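Color blocking (clothing)

Color blocking is a way of designing clothes in which large, plain areas of different colors meet along clean lines, usually at the seams. It is one of the most cheerful ideas in everyday fashion, and one of the easiest to spot: a shirt with sleeves that don't match its body is already an example.

The idea is much older than the name. Tailors in medieval Europe made hose with each leg a different color, a style known as mi-parti, and jockeys' silks have long used bold panels so that riders can be told apart from far across a track. In the 1960s, dresses based on abstract painting brought flat panels of bright color to a huge new audience, and sportswear soon ran with it. 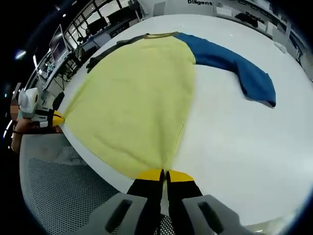 A long-sleeved shirt with a pale yellow body, one blue sleeve and one dark gray sleeve.

Knit shirts suit the style wonderfully well. Body, sleeves, cuffs and collar are usually cut as separate pieces anyway, so each can come from a different roll of fabric. The small label Stemico, run by the designer Vesela Halilović, built its whole first line this way, with 14 shirts made from leftover jersey. A later line grew to 38 designs, and no two shared the same set of colors!

Washing takes some care. Dark dye can bleed into a pale panel, so a new garment is best washed in cold water and dried soon afterward. Home sewers often prewash each fabric by itself, which also evens out shrinkage before the pieces are joined.

See also: Patchwork, Motley, Raglan sleeve, Rugby shirt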